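Bottle and Can Returns at Preveo Market: Your Questions

Do I need to rinse everything first?
A quick swish is plenty, and please don't fret over the last few drops! We only ask that bottles and cans be empty enough not to drip all over your bag (or your car seat, as many of our regulars have learned).

Should the caps stay on?
Yes please, screw them back on. Loose caps are small enough to slip through the sorting belt at the Zevgate depot, and then they end up in the trash.

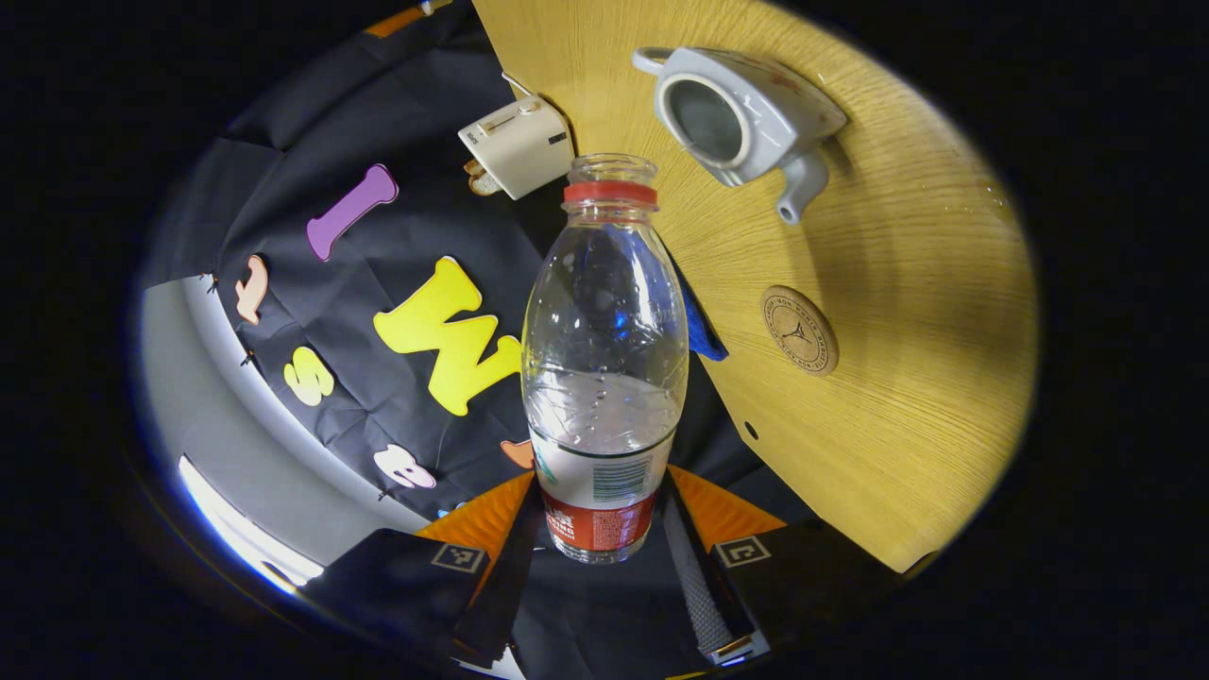
Can I crush things to save room?
We know it's tempting, but the counter has to read the label, so leave them in their natural shape if you can manage it.

Is there a limit?
You're welcome to bring up to 100 pieces per visit. If you've been saving since the family reunion, just call ahead and we'll set aside a quiet hour for you.

Where does the money go?
Into your pocket, or onto your store card, whichever you like.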